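Treltine Makers Forum > Robotics > Teaching and Teleop
Thread: Hand demos vs. remote control for skinny stuff (chopsticks are killing me)

gearloose_pat
Started this in September and I'm about ready to throw it all in the yard. I'm trying to teach my arm to pull one chopstick out of a holder, lay it on the table, then go back for the next one. Sounds easy, right? I've been driving it with the little leader arm (the Randby kit, the one with the squishy trigger) and I have 200 demos recorded. The policy I trained on them goes to the holder just fine, closes on two or three sticks at once, and lifts the whole bundle like it's proud of itself.

Should I keep recording with remote control, or switch to hand-held grippers where you do the task yourself and skip the arm? I keep hearing both.

mossbank
Hand-held, no contest. When I drive an arm I can't feel anything, so I come in slow and kind of hover, and then the robot learns to hover too. Mine used to sit over a cup for a good long while before it would commit, exactly the way I did. With the grippers in my own hands I just reach in and take the thing.

tallow
Gonna disagree with mossbank a bit. Hand-held demos feel great while you're recording. Then you load them on the arm and find out your wrist was doing things the arm can't do. I had a whole batch where I'd rolled my elbow way out to get at the back of a rack, and the arm ran straight into its joint limit on every one of those. With remote control, if you got through the demo, the robot can do the motion. You pay for it in patience but you never have to throw out a batch for that.

mossbank
Sure, but you can filter for that! Run the path through the arm model first and drop whatever doesn't fit. I lost a few and it took me one evening. You can't filter the hesitation out of a remote demo.

tallow
You can trim pauses. I do it all the time. And your filter only works if you know where the base of the arm will sit, and half the people here move theirs every week.

gearloose_pat
I am one of those people, lol. Mine's on a rolling cart.

So for the hand-held crowd: how do you go in on a stick when they're all leaning on each other? Straight down from the top? From the side?

krz_bench
From the side, up high, near the tips, and pick one that's leaning away from the rest. If your holder lets them fan out, start with the outermost one. The bunched ones are a different skill and I'd record them separately. I run the Krawczyk fingers with soft pads and even so, if I pinch low, where they all crowd together, I get a neighbor every time.

Also, use both hands if you have two grippers. One steadies the holder, one pulls. A light plastic holder will tip or skate across a tablecloth the second you pull at an angle.

gearloose_pat
Oh man, the skating. I had mine taped down and figured that was cheating.

krz_bench
It's fine for the first batch. Take the tape off later or it'll never learn to deal with a holder that moves.

tallow
I'd leave the tape off from the start. Whatever you do in the first batch gets baked in, and then you spend the second batch trying to talk it out of the habit. We're never going to agree on this one, krz.

penny_arcade_fan
Lurker here, dumb question maybe. Does the background matter? I've got a plain gray mat under everything because a video told me to, but my actual kitchen is a mess.

mossbank
Not dumb! If the robot's going to work in the messy kitchen, record in the messy kitchen. I used a plain mat too and the first time I put a checkered cloth down the gripper wandered off to the left like it had somewhere to be. Patterned cloth, stuff on the counters, light from a window, all of it. Move the holder between takes too, and turn it sometimes so the camera on the gripper gets the narrow side.

penny_arcade_fan
Okay, the mat is going back in the closet.

rmalinowski
Renata Malinowski here, I help out with the kitchen-task recordings at the Cindley club. We went through this same argument last year and ended up doing both. Hand-held for most of it, remote control for a small set at the end on the real arm. Our shared set is at 3963 demos now, and 3077 of those are hand-held. I won't claim that's the magic mix, it's just where we landed.

The thing that helped me most was what I do before I move. I open both fingers all the way and bring them up where the camera can see them and the sticks together, and only then go in. When I started with the fingers half closed, the policy copied that and kept bumping the tips. And I restart the take if I grab two. I used to shake the extra one loose and keep going, and guess what the robot learned to do.

tallow
I'd keep a few of the shake-it-loose ones, to be fair. It has to recover somehow.

rmalinowski
A few, yes, in their own folder with a label. Mine were mixed in with everything else and I couldn't find them again.

gearloose_pat
This is super helpful. So the plan is hand-held, tape off (sorry krz), one stick at a time, fanned ones first, then a small remote set. Renata, do you have a picture of how you set up the table? I can't work out how far back to put the holder.

rmalinowski
Sure, it's on our club page and I'll stick it here too. Holder toward the far side so there's room to come up to it with the fingers open. I sit on the near side and keep the second gripper off to the left until I want it.
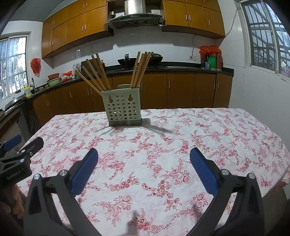
Cindley Robotics Club | Kitchen Tasks Group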